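Progress report to Catoler, gear assembly project
Sunday, April 17, 2022

Hello again, and sorry this is landing on a weekend. I wanted to get it to you before the review call and I spent most of Friday with my head under a bench.

You'll remember from the December report that we were feeling pretty pleased with ourselves. The two arms were putting the bevel gears on the plate more often than not, the Stonetti grippers had stopped coming loose, and I told you we'd be on to timed runs by spring. Well, we did start the timed runs. Then we had a fault that stopped us for 12 working days, and most of this report is going to be about that, because it ate most of the period and I'd sooner you heard the whole thing from me.

The short version is that the right arm moved when it should have been holding still, with a person's hand closer to it than any of us would like. There was no injury and no contact. We stopped work, reported it to site safety the same afternoon, and didn't power the arms up together again until they had signed off the changes.

Now the long version. The job, as you know, is to take loose bevel gears off a mat and put them on the upright pins of a ring-shaped plate, with one arm working from each side. The mat is just cloth. We picked it early on so that dropped gears wouldn't roll for miles, and for that it's been great, but it does crease, and the plate can creep a little if an arm leans on it. When that happens someone pauses the run, nudges the plate back, and carries on. We must have done that hundreds of times without thinking much about it — which was the trouble, really.

On the day it went wrong, the run was paused in the usual way and one of the team reached in to straighten the plate. The left arm stayed put. The right arm sat still for a moment, then swung a short way towards the middle and stopped. My colleague had already pulled back by then. The gripper ended up more or less where the hand had been, and I don't mind telling you I felt a bit sick.

It took us far too long to find out why. We blamed the wrist camera first, as its cable loops round the front of the housing and had been catching now and again, and a dropped picture can make the planner do odd things. We swapped the cable, tied it back, ran 700 cycles overnight with the guard shut and got nothing at all. Lovely clean logs! Very annoying! 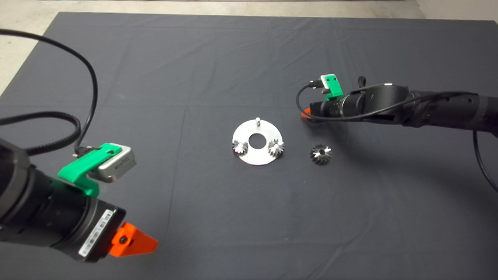
Catoler Robotics Programme — Small Parts Assembly Team

With the camera ruled out we went through the pause itself, and that's where it was hiding. Pressing pause sends a hold message to both arms. Each arm is meant to confirm it, and the screen is meant to stay amber until both confirmations are in. What our code did was turn the screen green after the first one. Nearly always the second arm was only a blink behind, so we never noticed. This time the message to the right arm got stuck in a queue behind a big batch of camera data, and the arm happily finished the move it had already been given. The person reaching in had looked at the screen and seen green. They did what they'd been taught to do, and I'd like that to be very clear in whatever goes up the line from here.

I should own up to my part as well. The pause button was written as a convenience for setting things up, and somewhere along the way we started treating it as a safety stop. The proper emergency stop cuts power and works perfectly well, but using it means homing both arms again afterwards, so people avoided it when they were in a hurry. I did it too, plenty of times. I should have spotted that habit and I didn't.

What we've changed:

Nobody reaches over the mat unless the enable key is out, and the key lives in the pocket of whoever is reaching. Taking it out removes drive power from both arms in hardware, with no software in between.

The screen now waits for both arms, and if either one is late by more than a moment the whole cell trips.

Camera data has its own network link, so it can't sit in front of a motion command again.

We no longer nudge the plate by hand in the middle of a run. If it creeps, the run is scrapped and recorded as a failure. This will make our figures look worse for a while and I'd ask you to bear with us on that.

We tested the new stop by tripping it on purpose at every stage of the job, including the awkward bit where a gear is halfway down its pin and held by the fingers. It held each time. There's one thing I still don't like, and it's that a gripper which loses power keeps hold of its gear for a little while and then lets it droop. That isn't dangerous with parts this small, but it would be with something heavy, so I've written it down as a limit on what this cell can be used for.

On the actual work, since you're paying for that too. Before the stoppage we were getting the smaller gears onto their pins quite reliably. The larger one is still giving us grief. When it's lying flat with its teeth well clear of the cloth, either arm can pick it up, but if it comes to rest tilted the fingers tend to pinch it by the teeth and it arrives at the pin crooked. Uysal have lent us a softer fingertip pad to try, and the first go with it was encouraging, though I wouldn't want to promise anything on the strength of a morning.

Money. The key switch, relays and wiring came to roughly £4,000, and I've taken that from the travel line, as we weren't going to make the Bralia visit this spring anyway. I don't need anything extra from you. I do need your agreement to push the timed trials back, and I'd like to move milestone 2 to the end of the next period so that we aren't tempted to rush the restart.

I've attached the incident form, the sign-off from site safety and the log from the day itself. The log is dull until the last page. If your own safety people would like to come and see the new stop working, they're very welcome — any afternoon suits us, just give me a day's notice so I can have the cell free.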